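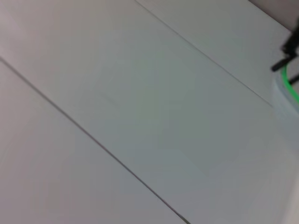 Slide 4. Localisation on the Rastow arm, student project, second term. The task: find the item from the wrist view alone, no overhead camera. Say early that the bench surface gave us more trouble than the items did. It is pale grey and smooth, with almost nothing for a feature tracker to hold on to except the two dark seams running diagonally across the view. With motion blur the seams go soft, and the fitted line wanders. The green strip over at the right is the only strong colour, so the hue threshold finds it first — even when half of it is out of view.

Pause for questions on camera mounting. Keep it short.

Slide 5. Dataset. 700 wrist images, collected in July. 194 rejected by the blur score, then 49 of those put back by hand after Evanthia Antoniadis checked them. Mention that the score was tuned on the Doltero bench and carried over unchanged. This was a mistake.

Slide 6. Method. Line fit on the seams gives rotation. Colour blob gives a rough bearing to the item. No depth at this stage. Translucent plastic is left out of the segmentation results; see backup slide 13.

Slide 7. Timing. Fit and threshold both run on the Vundodeck board. Exposure is fixed, and shortening it is the next change to test. Slower approach speed also helps but costs marks in the timed run.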